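Home Posts Tooling Talks About Contact

Please stop hiding the planner from me

28 February 2024, by Gordon Lévesque

6 min read

I spent most of November staring at a progress bar that said "Planning," and I've been grumpy about it ever since. So this is going to be a bit of a rant, and I apologize to the people I work with, who have heard all of it already (some of them twice, over lunch).

My complaint is with software that controls two arms and won't tell you what it's thinking. You hand it a goal, it goes quiet, and then either the arms move or you get a message along the lines of "no valid plan found." No valid plan found! For what reason? Was the goal out of reach? Did it think the left arm would hit the right one? Did the camera lose the cloth? Those are completely different problems and I'd fix each of them in a different file, but the message is the same every time.

We used Serner for this until last fall. I liked Serner, mostly. It was fast, it looked nice, and the demo on a rigid box was lovely. Then we asked it to deal with laundry, and laundry is where polite software goes to pieces. A box has a pose. You can write it down, pass it around, and compare it with the last one. A shirt has whatever shape it's in at the moment, and the second you pull on it you have a new shape and your old estimate is junk.

What I wanted was to see the estimate. Just draw it for me! Draw where you think the edge is, draw the grasp points you considered and threw away, and put a word next to each one saying why. Serner does compute all of this, I'm sure of it, because it couldn't work otherwise. It throws the lot away before I can look.

So we moved to Mikard, which is uglier in every respect. The buttons are gray, the fonts are tiny, and the 3D view spins the wrong way when you drag it. But it keeps every rejected candidate in the log, with the constraint that killed it. The first afternoon I had it running, I opened a failed fold and found 14 candidate grasp pairs, and 13 of them had been tossed by the same rule, a clearance check between the two wrists that somebody (me) had set for a much wider pair of grippers. I'd been blaming perception for weeks. I'd even started rewriting the segmentation code, and I was being quite smug about how much better it was getting.

It took me 9 minutes to change that number and run the thing again, and most of that was coffee. I'm still annoyed about the weeks before it.

There's a counterargument, and my friends at Nyberg make it well. They say the people who run these systems don't want candidate lists, they want the job done, and if you show them everything they'll start fiddling with settings they don't understand. Fine, I have met those people, and I've been one. But you can tuck the details behind a button. I'm not asking for them on the front page. I'm asking for them to exist.

The other thing they say is that learned policies make all this beside the point. You show the system enough good folds and it picks up the motion, and there's no planner to open up. I go back and forth on this one.

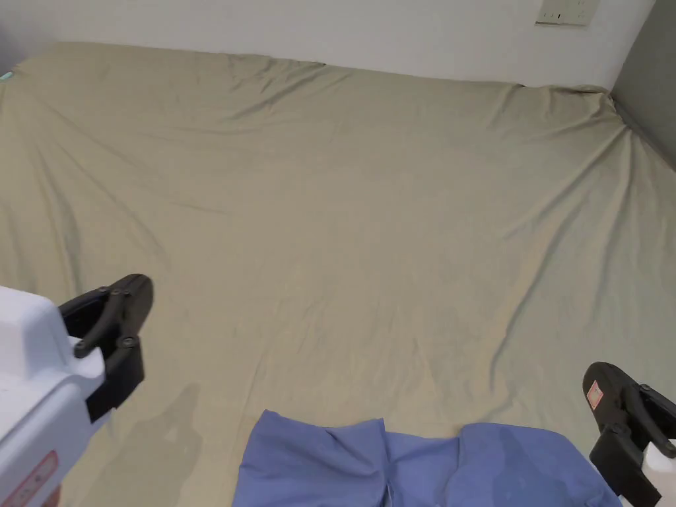 I do like learning from examples, and for cloth I think it probably wins in the end. It still needs tools around it, though, and those tools have the same bad habit. Give me a player that lines up the video with the finger positions so I can scrub through both together. Let me mark the moment where a grasp started to go wrong and search for others like it. When the policy picks a corner, show me the second-best corner too, and how close it came. None of that is research. It's plain old interface work, and it gets put off every single quarter for a bigger model.

At Skulisberg, where I did my first job in this field, we had a terrible little text viewer that printed the gripper state one line at a time. It was awful to look at and I used it every day for two years. I've asked for something like it in every tool since, and I'm asking again. If you write planning software and you're reading this, my wish for the next release is a failure message with a reason in it. You can leave the 3D view spinning backward, I'm used to it now.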